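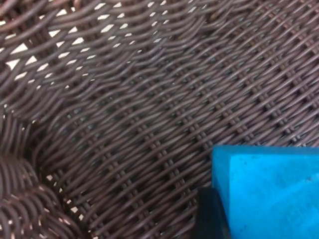
Tutasix Scent Notes: data card

Tutasix is a set of 464 short reviews of perfumes, body mists and solid scents, written by people who wore each one for a full day before typing a word. We love this little collection and hope you will too!

What's in it

One row per review, in a single CSV file. The columns are scent_id, family, format, opening, after_lunch, bedtime, would_rewear and free_text. Scent families use our own list of 11 (citrus, green, fig, rose, white flower, berry, vanilla, wood, smoke, musk, sea). The three wear columns go from 0 to 4, where 0 means "can't smell it" and 4 means "the whole bus can smell it."

How it was collected

There were 17 reviewers. Samples came in plain vials with a code on the label, so a fancy bottle couldn't sway anyone. Brisa Figueroa filled the vials and Ezequiel Camacho kept the code sheet. Free text is left exactly as typed – spelling, capitals, wild joy over fig leaf and all.
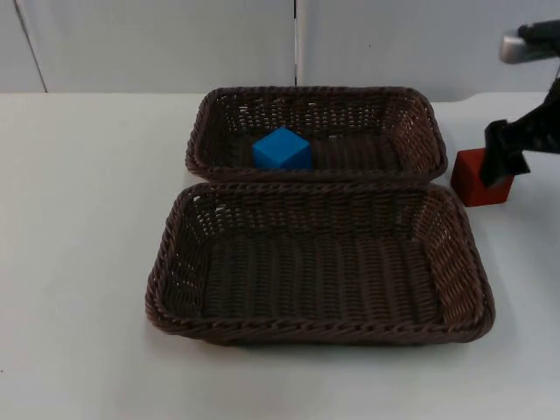 Two woven baskets, a blue cube and a red block on a white tabletop.

Known gaps

Smoke and sea are thin, and bedtime is blank in rows where the reviewer fell asleep first. The May batch used paper strips for the opening score, so filter on format = "strip" if you want skin only.

Changes

Vanilla and berry used to be one family. They are separate now, and the free text is so much more fun to search!

Contact

Yolotzin Varela looks after the file. Corrections are very welcome – please include the scent_id.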